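# Célula Skunuvel - perguntas frequentes de manutenção

### Com que frequência se inspecionam os cabos?

A cada 8 horas de operação. Verificar os cabos suspensos do tronco e o trecho que corre pelo piso - nenhum deve ficar sob os pés do robô.

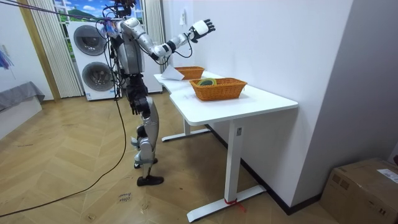
Melnychuk acrescenta que a alça de segurança deve ser conferida antes dos cabos, com os motores desligados.

### Como se valida a mão após a troca de um dedo?

Executar a rotina de separação com as duas cestas e as folhas manuscritas. Se um dedo tocar outro objeto durante a preensão, repetir a calibração do polegar.

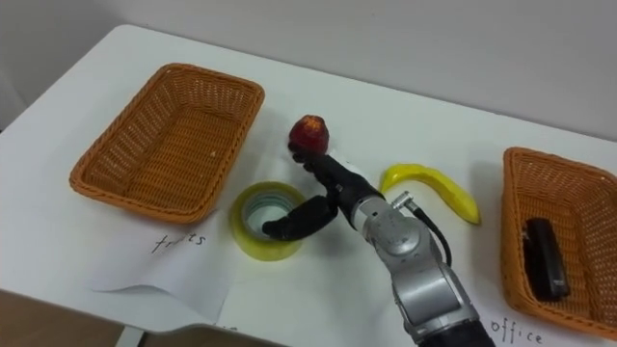 ### Quando se lubrifica o punho?

Em cerca de 4.000 ciclos, com a graxa indicada no manual Losano. Antes de fechar o registro, levar a mão até a cesta da direita e verificar a folga na posição baixa. 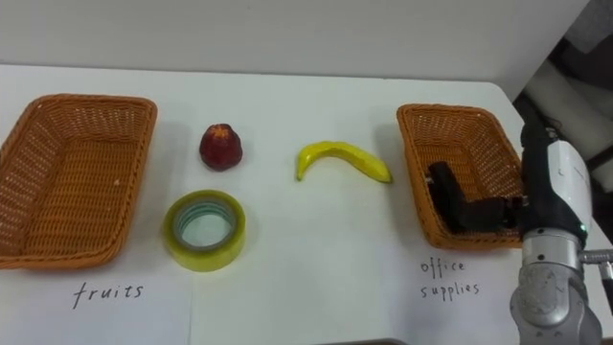

*Mão na cesta "office supplies", punho à direita.*

### O que fazer se a folga passar do limite?

Reapertar a junta e repetir 2 vezes a medição. Persistindo o desvio, abrir chamado na Hirance.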